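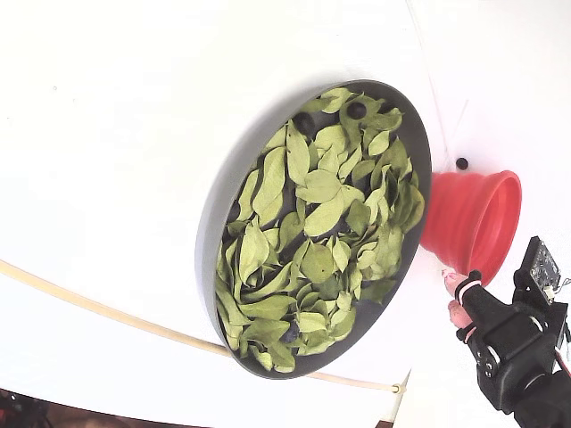 The dried leaf tray and the folding funnel at the Ilbridge club's bench.

The Kitchen Table Problem

A student robotics club gave up on driving fast and took up sorting leaves

By Þórey Briem

The robotics club at Ilbridge meets on the second floor, in a room that used to be for sewing. The outlets are in good places and the tables are heavy, and the students say those are the two things they would ask for anyway. Practice starts at 3:30. By 3:40 somebody is usually under a table looking for a power supply.

For several years the club built small wheeled machines and drove them around a taped course against other schools. They did fairly well at it. Then last August, Dušan Omerović, who teaches physics and has run the club since it started, told the students he was tired of the course and thought they were too. He gave them a month to come up with something else.

What they picked was the Margaritis, a regional contest for student teams. It has no driving in it. Each team brings an arm with a gripper and is given a set of household jobs to do at a table. The jobs change each year. This year's set is called the pantry round, and it is made up of things a person might do while putting away dry goods: move a funnel, pick small objects out of dried leaves, tip a tray into a jar, put a lid on.

"I thought it would be easy," said Hyun-seo Yang, a junior who writes most of the team's control code. "I have hands. I do this stuff without thinking. I figured it was going to be two weeks of work and then we'd be polishing."

It took the team until winter to pick up the funnel.

The practice funnel is silicone, red-orange, with folds like an accordion so that it can be pushed flat for storage. Those folds are the trouble. Squeeze the side too hard and it gives way. Squeeze too lightly and it slides out of the fingers. The team tried a slow close, then a fast close, then a different angle of approach. Their notebook has 427 entries for the funnel alone. Many of them are one line long. One says "no." Another says "no, but better."

The fix they settled on was partly code and partly tape. The gripper's fingers are hard and black, and on their own they were too slick. Lwazi Sithole, a senior who does the mechanical work, started putting soft tips on them and wrapping the fingers in strips of whatever was in the supply drawer. He changes the wrapping often and keeps a short piece of each kind stuck to a page, with a note on how it wore.

"People come in and want to see the arm," Sithole said. "I want to show them the tape page."

The leaves were harder in a different way. They are light, they curl, and they lie over one another in a loose pile. In with them are small dark round objects, like beads or berries, and the job is to get those out and leave the leaves in the tray. A gripper that comes down from straight above tends to bring up a leaf along with whatever it was after. Sometimes it brings up only the leaf.

Yang's first version looked for dark circles and went straight for them. It also went for the gaps between leaves, where the dark floor of the tray shows through. The arm would reach down with great care and close on nothing. The team watched it do this for most of an afternoon before anyone worked out what it was seeing.

Omerović did not tell them. He said he had guessed it early on and went to make coffee.

"If I say it, they fix that one thing," he said. "If they find it, they go back and look at the other places where they made the same mistake. They had made it in two other places."

The current version nudges the leaves first and looks again. A gap changes shape when the leaves move, and a round object mostly doesn't. The nudge costs time, and time counts in the Margaritis, but a wrong pick costs more. The team has now logged 1223 practice picks this way. Yang keeps them in a spreadsheet with a column for notes, and says the notes have been more use to her than the numbers.

Money has been tight but not a crisis. The arm was bought used. The gripper body came with it, and the small circuit board on top was added by the students. Grikeven, a machine shop across the river, lets them use a mill on weekday evenings if Mogens Thoroddsen is there to watch. Thoroddsen has been a machinist for 36 years and admits he had no interest in robots when the students first came by.

"They had a drawing with no dimensions on it," he said. "I sent them home."

They came back with dimensions. He now drops in on practice now and then, and it was his suggestion to run the table jobs on a plain white surface that curves up behind, so that the camera has less to be confused by. At the contest the tables will be whatever the hosts put out, and the team plans to switch to a patterned cloth for the last few weeks.

On the afternoon I visited, Sithole was rewrapping a finger and two freshmen were arguing about the order of the jobs. One wanted the funnel first. The other wanted it last, on the grounds that it still failed more than anything else and a failure at the start would rattle everyone. Yang listened for a while and then asked them to try it both ways and write it down.

The contest is in Pitano, a four-hour drive. Last year the wheeled robots traveled in the back of Omerović's station wagon. The arm and its table will not fit, so the club is borrowing a van from the school's music department, which needs it back by 7:00 the same evening.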